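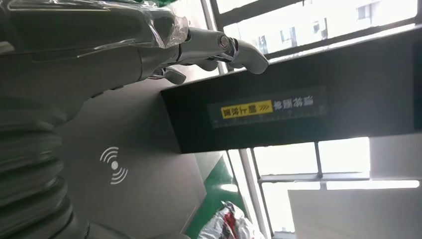 Label strip and printed panel symbol at the soft-parcel station, Padside.

Satish Sachdeva has run inbound processing at the Padside returns depot since the site opened, and most of his working day goes to plastic mailing bags. Cartons, he says, were solved before he got there. A carton has six faces, the label is on one of them, and it stays where you put it. Bags are a different matter, and Padside takes a great many of them, mostly clothing sent back to online stores.

"A bag has no shape of its own," Sachdeva says. "It has whatever shape the last person left it in. You get the weight with no trouble. The dimensions and the barcode are where you lose your time."

The depot reads three things from every item before it moves on: weight, size and the waybill number. All three are taken at one stop, on a scanning platform with an upright behind it. The readings go to a stock program called Nukulska, which matches the waybill to an expected return and assigns a destination. If any of the three is missing, the record stays open, and an open record means the parcel has to come back to the table.

In the week we spoke, the station handled 597 parcels in its longest shift. Of those, 148 were opened as incomplete on the first pass. Sachdeva had the breakdown on a sheet of paper. The largest group was waybills that could not be read because the label was folded under or lay across a crease. The next was bags that had spread past the edge of the measuring area. Only a few were weight errors, and most of those came from a second bag touching the plate.

"People look at that number and want to talk about the scanner," he says. "The scanner is fine. Put a flat label under it and it reads every time. What I need is a flat label."
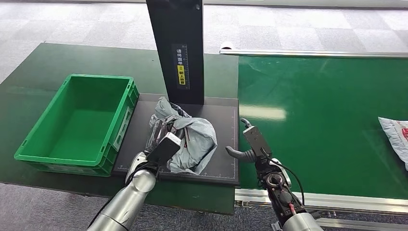
The layout of the table has changed twice this year. In the present version the green crate stands to the left of the platform, with a card in the slot on the end that faces the platform, so the card and the parcel can be checked from the same spot. The upright carries a printed instruction in Chinese to place the waybill facing up, and the platform has fine grid lines and ruler ticks along its front and right edges. Sachdeva sets more store by the ticks than by the notice. A bag is supposed to be squared to them before it is released, and a limp one dropped in a heap in front of the upright will give a footprint that says little about what is inside.

"The ticks are for checking the reading," he says. "If the program says 400 millimeters and the bag ends well short of that, something is wrong and you lay it down again. You don't need a tape measure. You look at the edge."

His procedure for a soft parcel is short. Find the label before the bag goes down. Turn the bag so the label is on top. Press the trapped air toward the open or folded end. Fold any loose tail underneath, away from the label, and keep the fold off the barcode. Release it, wait for the weight to settle, then lift. The wait is the step most often skipped – the display moves for a moment after a bag is let go, and a reading taken too early will be rejected when the record is compared with the outbound weight.

I asked whether the bags themselves could be better. He said yes, at some length. The depot sees mailers from dozens of shippers and the film varies in thickness, gloss and color. Thin film holds a crease and pulls the label into it. Glossy film throws back the overhead light, and a reflection lying across a barcode has the same effect as a missing strip of ink. 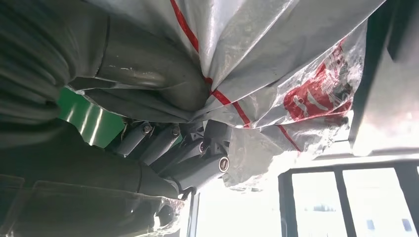
Sachdeva would also like shippers to agree on where the label goes. One of the depot's larger accounts, the clothing label Kiss, moved its waybill to the center of the long side in November, at his request. Before the change it was stuck near the flap, which is the part of the bag that gets torn, rolled and tucked under when a customer reuses the packaging for a return.

"They moved it by the width of a hand," he says. "I had asked for that in writing three times. Their share of the open records went down and has stayed down."

He is less happy with torn bags. A split mailer is weighed as it arrives, contents included, and is then put into a replacement from Grarkik, a plain bag with a stiff panel glued to one face to take the label. The original waybill is cut out and kept with the item. Nothing is re-measured until the new bag is sealed. He bought a carton of 33 packs to try and has reordered once. The panel adds a few grams, which has to be entered as a correction, and he has twice found shifts where it was entered for every parcel on the table, whether or not it had been rebagged.
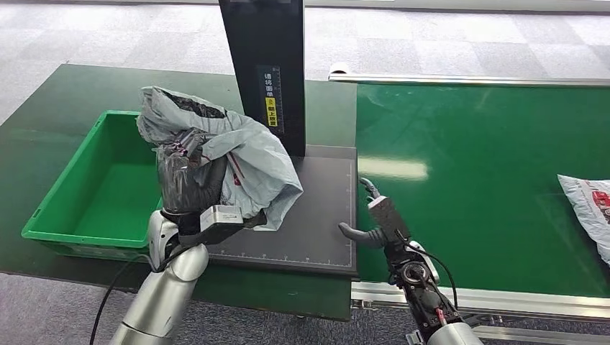

Heavy contents bring their own problem. A winter coat or a blanket fills the bag unevenly and rolls toward one end once it is set down, carrying the label over with it. For these the rule is to shake the contents toward the middle while the bag is still held up, then lower it flat. If it still rolls, it goes into the crate for a second attempt at the end of the batch, when two pairs of hands can be spared.

He does not expect the open records to reach zero. The target for the next quarter is half the present share, and he wants to get there with the same table and the same scanner. The one purchase he has asked for is a matte shade over the platform, to cut the glare from the ceiling lights. It was still waiting for approval in September 2020.

"It's a sheet of plastic on two brackets," he says. "I could make it myself, but then it wouldn't have a part number."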